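Minuner Study Tables: Questions and Answers
Last updated 22/07/2022

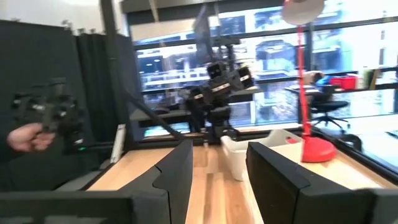

We receive many letters about the tables, the lamps and the small bins, so we have collected the answers on one page. If your question is missing, please write to us through the contact form. We read everything, but a reply can take two working days.

Can I place the table directly at a window?
Yes, and most of our customers prefer it. Please leave a small space between the table and the glass, so that you can still open the window and clean the sill. In strong summer sun a light wooden top will change its colour a little over the years. If you keep a bin or a lamp always in the same place, you may find a paler or darker mark under it. Move them from time to time.

I can see the seams between the planks. Is this a fault?
No. The seams are part of the top and you should be able to see them. You should not be able to put a coin into them. If a seam has opened so much, send us a photo and your order number.

How do I clean the seams?
Use a soft dry brush first, along the seam and not across. Then wipe with a damp cloth which is well wrung out. Please do not pour water on the table. One customer did this in November and the top needed to come back to our workshop in Jergate for sanding.

What is the shallow white bin for?
For whatever you use every day and want to put away in one movement: pens, chargers, sewing things, unopened mail. It is plastic, with a rolled rim, so it is comfortable to lift when full. It has no lid and we do not plan to make one. Larger things belong in the Demchenko box, which goes under the table.

Can the bin go in the dishwasher?
We advise washing by hand with warm water and ordinary dish soap. In the hot programme some bins have lost their shape.

Where should the lamp stand?
If you write with your right hand, put it on the left side, and if you write with your left hand, on the right. In this way your hand does not make a shadow on the paper. For work on a screen the side is less important. The base is heavy on purpose, so please lift the lamp by the base and not by the stem.

Do you sell the lamp in colours other than red?
The Mallico lamp is sold by us in red and in grey. The grey one is often out of stock. The shade is pale for both colours.

Which curtains go well with the table?
This is a matter of taste. Black curtains stop the reflections on a screen very well, but the dust on them is easy to see. Whatever you choose, keep the fabric away from the lamp when it is on.

How long is the lamp cable?
It is 231 cm. For most rooms this is enough to reach the socket behind the table. Please do not let a cable hang where a chair can catch it. We sell clips for the back edge.

Is delivery included in the price?
For orders over $500, yes. For smaller orders we charge $43, also when you order only a bin.

Can I return a table which I have already assembled?
Yes, if it has no scratches and you still have the screws.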